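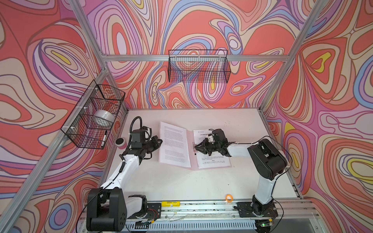
White table, papers and folder out, paper on all three walls.

The Booth — gallery and notes
27 November 2020

Quick page, been promising this since October. People keep asking what the wallpaper is and where the baskets came from so it's all going in one place. Prices are what we paid. Typing this between two other jobs, sorry for the state of it.

The booth is at the back of the Hivix unit, past the shelving. Three walls, a table, silver aluminum bars to hang stuff on. We use it for paperwork, mainly the folders.

THE WALLPAPER
Mostard, pattern name is Trevor. Yes, Trevor. Coral red, salmon, lavender, a periwinkle sort of blue, cream, beige, then little bits of lemon yellow. Thin dark brown line around everything. Looks like a map of somewhere with too many hills.

Five rolls. Could have done it in four if I'd measured the back wall first and not the left one twice.

Matching the pattern: the bands swirl so you would think a bad join disappears. It doesn't. The brown lines give you away every time. Lay the drops out on the floor before you paste, slide them up and down untill the lines meet, pencil a mark on the back. Lots of waste off the top of each drop. Kept the offcuts, two of them now line a drawer.

Right side came out best. Big teardrops and ovals, yellow in the middle of them. Did that wall last, by which point I had the hang of the smoothing brush.

Paste: the ready mixed kind, in a tub. Paste the wall, then the paper. One corner lifted in the first week, stuck it down again with the leftover paste and a butter knife.

Would I pick it again? Yes. First day was a lot. Now a plain wall looks like somebody forgot something.

THE TABLE
White top. Came with the unit, no idea of the make. Wiped down with dish soap and warm water, a melamine sponge for the older marks. Ink comes off with rubbing alcohol if you get to it the same day, otherwise you are in for some scrubbing.

White was an argument. One camp wanted a darker top because of the walls, said it would calm everything down. But white pages on a white table are fine once there's a folder under them, and anything dropped shows up right away. Staples especially.

THE BARS
Aluminum extrusion, silver, left as it comes. One on the left, one on the right, one straight across the back. The back one is the useful one. Anything can hang off it and you can move it along without making a new hole in anything.

Cut ends are sharp!! File them or cap them. We capped the low ones and I still got my sleeve on a high one.

Cross bar height took three tries. Too low first, it sat right where you reach. Then too high, needed the step stool for every pen. Where it is now is just over the middle of the back wall and everybody has stopped complaining.

THE BASKETS
Black wire mesh, both of them. Mitley. They do them in white as well but white went a bit hospital against the paper.

Left basket is for tape and a marker. Wide white roll of tape lives in there, marker is the black and white one. The mesh is open enough that you see what's in it from the table, so no label needed. It's held on with white zip ties. I ordered black ties. White arrived. White is what went on.

It sits tilted. Left it that way, the roll stays put against one side and you can get a hand in at an angle without knocking your knuckles on the bar. If you want yours level use four ties, one at each corner, and pull them up a click at a time going around. Pull one all the way first and you'll never get it straight.

Back basket is the long rectangular one, dead center on the cross bar. Meant for folders waiting to be checked. House rule is it gets cleared by end of day, nothing sleeps in it. Nice side effect is the wallpaper shows through the grid.

Things I would not put in mesh like this:
paper clips
pen caps
the small sticky flags
loose elastic bands (they get wound around the wires and perish there)

Those went in a lidded tin under the table.

THE FOLDERS
The actual point of the booth. Every folder gets opened flat, gone through page by page, closed, sent back to the shelf. Order of work, for whoever has it next:

Open it all the way. Flatten the fold with the side of your hand.
Undo the clip if pages need to come out. If they don't, leave it alone.
Left page first then right. Sounds obvious, was not obvious.
Torn edge gets tape on the back, never on the front.
Missing number goes on in marker, on the outside, top corner.
Clip back on, check nothing is sticking out.

The clips are the weak part. Springs go tired and pages slip down inside and then the bottom edges get chewed up. We bought a box of spares and swap any that feel soft. Old ones go in the metal recycling.

Total on the log when I looked this morning was 391 folders done. More than I thought. The bottom shelf is still to go and those are the fat ones.

TAPE NOTES
Wide white tape is for spines and outsides. Not for pages, it is too stiff and the page creases right along the edge of it. For pages use the thin clear repair kind. Somebody asked about masking tape — no. Goes brown, goes crumbly, leaves a stripe.

Fold a bit of the end under when you put the roll back. Please. Finding the end of that tape has eaten more of my life than the wallpaper did.

MEASUREMENTS, since I get asked
Back wall is 46 inches across, paper to paper. The side walls are near enough the same but I never wrote them down. Leave 10 inches clear between the bottom of the back basket and whatever is under it or you end up lifting folders out sideways.

WHAT IT COST
Wallpaper was most of it. Paste and brush next, then the baskets, which were cheaper than I'd remembered. Zip ties barely anything, and there is a bag left over if anybody wants some. Table was free. The bars were left from the shelving job so I'm not counting them, you may have to.

STILL TO DO
Strip along the bottom of the left wall where the paper stops a bit short. Measured for trim, haven't ordered it.
Second marker, that one is going faint.
Hook for the scissors. They are on the shelf outside and they walk.
Better clips!
Go over the joins in the back wall with a dry roller, one of them catches the light in the afternoon.

QUESTIONS THAT CAME IN
Does the pattern make you dizzy? First hour maybe. You look at the page, not the wall.

Can you wipe the wallpaper? Damp cloth, gently. Tried it on a marker smudge and the smudge mostly went. Wouldn't scrub, the lemon bits are the first place you'd notice.

Do the baskets rust? Not so far. They're indoors and dry. The coating does chip if you scrape a bar along it, touched mine up with a dab of black nail polish.

Is there a smaller version of the long basket? Mitley list one. Haven't had it in my hands so can't say if it hangs the same.

Got any of the paper left? Less than half a roll and I'm hanging on to it for repairs, sorry. Ask Mostard for a sample sheet before you order, the salmon is pinker than it looked on my phone.

Will add to this when the trim is on.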